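Packing and Sorting Operatives (Soft Goods and Bagged Items)
Birnen Packing Services — Tapia site
Reference 219/P
Closing date: 21st September

Birnen is recruiting packing and sorting operatives for the bagged goods section at its Tapia site. The section receives mixed items in plastic bags, checks them, sorts them by size and weight class, repacks them where the bag has failed, and passes them to dispatch. The work is bench-based and done by hand. Posts are permanent after a trial period of 13 weeks.

The post

Operatives work at a fixed bench with a light-coloured top. Goods arrive in wheeled cages from the unloading bay. Each cage is emptied in batches, and a batch is finished and signed off before the next is opened. A cage is not left half emptied at the end of a shift.

Duties

Remove bags from the cage singly. Do not pull a bag from the bottom of a stack.
Check each bag for splits, open seams and missing ties.
Read the batch slip and match it to the line on the Drolum stock screen.
Sort into small, medium and large, using the marked bench gauge.
Press excess air from soft bags before boxing. Bags with a valve are pressed from the closed end towards the valve.
Rebag any item whose outer bag is torn by more than the width of the gauge tab.
Fold and set aside used carrier bags in good condition for reuse. Printed and plain bags are kept in separate bins.
Keep the bench and the floor beneath it clear of loose film, ties and tape backing.
Report any sharp, leaking or unlabelled item to the shift lead and leave it where it is.

Materials handled

Most of the stock is in thin plastic: printed carrier bags, large white sacks, clear sleeves and padded mailers. Contents are mainly textiles and light household goods. Soft bags shift when lifted and do not stack square, so they are boxed on their widest face with the fold underneath. Small crumpled bags tend to slide under larger ones and are to be separated before either is gauged.

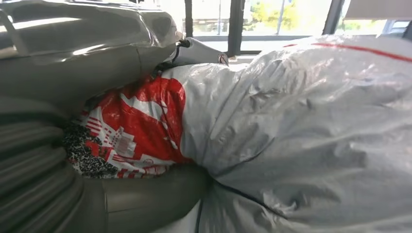

Are printed carrier bags and plain white bags weighed together?

They are weighed apart. Each goes through as its own line on the stock screen, even where both came out of the same cage, and the two weights are added only at the box stage.

Hours and pay

Two shift patterns are offered: early (06.00 to 14.00) and late (14.00 to 22.00). Applicants should state which they prefer. Shifts do not rotate, but operatives may be asked to cover the other pattern with one week's notice. Each shift includes a paid break of 20 minutes and an unpaid break of 30 minutes. Pay is by the hour and is the same for both patterns; a late supplement is added after 20.00. The current rates sheet is sent to all applicants with the form. There is no piece rate and no bonus tied to the number of bags handled.

Requirements

Essential:
Able to stand at a bench for most of a shift, with or without a perching stool.
Able to lift boxes up to 12 kg to waist height.
Able to read printed slips in small type and enter figures on a keypad.
Able to tell apart the section's colour tags (red, white, grey and yellow). Tags also carry a letter, and applicants with colour vision differences should say so on the form — letter-only benches are available.

Useful but not required:
Previous work in laundry, textile sorting, parcel handling or stock control.
Experience with heat sealers.
Familiarity with the Drolum screen. Training is given in the first week.

No formal qualifications are asked for. Applicants must be 18 or over.

Clothing and equipment

Gloves, overalls and safety shoes are supplied and remain the property of the site. Gloves are thin-coated, in five sizes; a close fit is needed for opening knotted bags. Rings, bracelets and loose sleeves are not permitted at the bench. Lockers are provided. Bags and coats are kept in the locker room and not on the packing floor, where they could be taken for stock.

Training

The first three days are spent at a training bench with an experienced operative. Day one covers the gauge, the slips and the bins. Day two covers rebagging, sealing and air removal. Day three is a full batch under supervision. A short practical check is held at the end of the second week: one mixed cage of 59 items, sorted, recorded and boxed. The check is not timed. It may be repeated once.

Location

Unit 136, Tapia Trading Park. The entrance for applicants is on the north side, next to the Brornomico loading bay. Cycle storage is inside the gate. Parking is limited and is given out by shift. The nearest bus stop is outside the main gate; the first bus arrives before the early shift begins.

How to apply

Application forms are available at the gatehouse or by post. Quote reference 219/P on the form and on the envelope. Give details of your last two jobs, or of any unpaid work if you have not been employed. A covering letter is not needed.

Shortlisted applicants will be invited to a visit lasting 90 minutes, made up of a walk round the section, a bench exercise and a short interview. Bring proof of the right to work and wear flat, closed shoes. Applicants who were interviewed in April for the boxed goods section may apply again and need not repeat the bench exercise.

Forms received after the closing date will be held for the next intake.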